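Visita a Stultgate: notas para la compra del segundo puesto

Fui a Stultgate en agosto con un encargo concreto: ver funcionar un brazo de sobremesa sobre una cocina de juguete y volver con números para el presupuesto del curso que viene. Tenemos dinero para un puesto completo y, si se aprieta, para dos. Lo que sigue son mis notas, ordenadas por partidas.

El taller de Stultgate está en la planta baja, al fondo de un pasillo con mala señalización. La visita empezó a las diez y duró hasta la hora de comer. Primero enseñan el mobiliario y después el brazo, y me pareció un buen orden, porque nosotros habíamos presupuestado el brazo con mucho detalle y el resto en una sola línea que decía "varios".

La cocina

Es un mueble infantil con encimera blanca, placa negra y fregadero gris oscuro. Los alimentos son de juguete, pero la olla es de acero inoxidable y conviene apuntarlo aparte: los brillos del metal complican las pruebas de visión y quien compre el material tiene que saber si los quiere o no. En Stultgate los quieren.
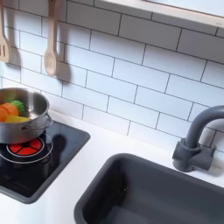
El mueble, con el montaje y los utensilios, lo tienen anotado en 335 euros. Yo llevaba 400 en mi hoja y lo he dejado así, porque el transporte hasta nuestro edificio se paga aparte. Recomiendan pedir los alimentos por duplicado desde el principio. Las piezas pequeñas se pierden, y si el proveedor cambia el modelo a mitad de proyecto ya no se pueden comparar las pruebas antiguas con las nuevas.

También pregunté por la fijación. El mueble pesa poco y debe ir atornillado a la pared o a un tablero. Nuestra sala tiene tabique de pladur, así que será tablero. No estaba en el presupuesto.

El brazo

Pedimos oferta a dos casas, Harker y Stevens. Harker vende el brazo con la pinza incluida y cobra la formación. Stevens lo hace al revés: la formación entra en el precio y la pinza es una partida distinta, con su propio plazo. Sobre el papel Harker sale más barato, pero la diferencia casi desaparece cuando se suman los dos días de curso.

En la demostración me fijé sobre todo en el espacio. El brazo entra por el lado del fregadero y tiene que llegar hasta la placa, con la campana y el estante encima. Habíamos dibujado el puesto con el brazo de frente y una mesa corta. Hay que rehacer el plano antes de firmar nada, y medir otra vez el hueco junto a la ventana.

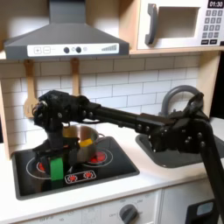
Repuestos y mantenimiento

Aquí es donde más se desviaba nuestra hoja. Habíamos puesto un porcentaje fijo sobre el precio del brazo, y en Stultgate trabajan con una lista cerrada: dedos de pinza, cables, tornillería y un servo de reserva por puesto. El servo es lo caro. Los cables son lo que más piden.

El contrato de mantenimiento lo tienen con Tuvia, que atiende a distancia y manda técnico solo si hay que desmontar. Me enseñaron el modelo de contrato, sin precios. Habrá que pedirlos por escrito y comprobar si el desplazamiento está incluido, porque en el texto que leí no quedaba claro.

Una cosa práctica: las pruebas se preparan a mano. Alguien coloca las piezas, las cambia de sitio y vuelve a empezar. Ese tiempo de personal no aparece en ninguna de las ofertas y en nuestro caso tendría que salir de las horas de laboratorio.
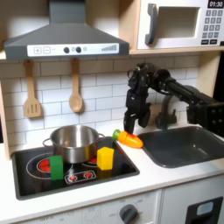

Sobre los plazos, Harker da una fecha de entrega única y Stevens entrega por partes. Prefiero la entrega única, aunque llegue más tarde. Con un brazo sin pinza no podemos hacer casi nada y tendríamos la sala ocupada igualmente.

Mi propuesta es comprar un solo puesto este ejercicio, con Harker, y pasar a repuestos lo que habíamos reservado para el segundo mueble. Quedan por resolver el tablero de fijación, el precio de Tuvia y el plano nuevo de la sala. La hoja corregida está en la carpeta de compras, con las dos ofertas y la lista de repuestos adjuntas.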